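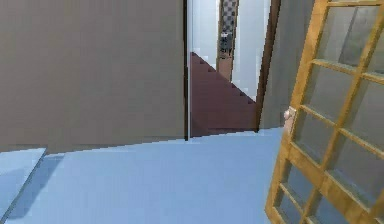
Cliseck, the regional supplier of interior paints and wall finishes, today announced that it will withdraw solvent-based products from its full interior range by the end of March and replace them with a new water-based line named Poren. The line will be sold through the company's 22 showrooms and through independent trade counters. It opens with 12 base colors, among them a muted greyish taupe for walls and a pale powder blue for floors. All 12 colors may be ordered in matte or satin, and the floor grade is available in both finishes at the same price.

The decision follows a two-year review of the company's production site at Carnier, where interior paints have been mixed since the firm was founded. The review considered odor, drying time, storage and the cost of disposing of leftover material. It concluded that a single water-based system could serve homes, schools, clinics and small offices without the separate handling that solvent products require.

"Our customers in the trade have asked for this change for several years," said Lilla Bozsik, managing director of Cliseck. "They work in occupied buildings, often with only an evening or a weekend to finish a room. We wanted a paint they could apply in the afternoon and leave behind them the next morning without complaints from the people who use the space."

Before the launch, Poren was supplied to around 300 decorating contractors, who used it on their own jobs and returned written comments. Several of the changes they requested have been adopted. The lid of the large can has been redesigned, the floor grade has been made slightly thicker, and the color name is now printed on the side of the can as well as the top – a small matter, but one raised repeatedly by contractors who store their stock on shelves.

Production at Carnier will be carried out on a new mixing line supplied by Sung, the engineering firm that also maintains the site's filling equipment. Installation is complete and the line is now in regular use. No positions will be lost as a result of the change, and employees who worked on the solvent range have been retrained for the new one.

Existing stock of solvent-based interior paint will remain on sale until it is exhausted. Customers who need to match an earlier color may bring a sample to any showroom, where staff will prepare the nearest equivalent in Poren. Exterior and metal paints are not affected by this announcement and will be reviewed separately.

Cliseck has also set aside 2,000 sample cards for schools and housing associations planning redecoration this year. The cards are painted by hand with the product itself and are free of charge. Requests should be made in writing to the Carnier office and should state the type of building and the rooms concerned.

About Cliseck

Cliseck manufactures and sells paints, primers and wall finishes for professional and domestic use. The company is privately owned and has its head office and production site at Carnier.

Media inquiries: Press Office, Cliseck, Carnier. The office is open until 5 p.m.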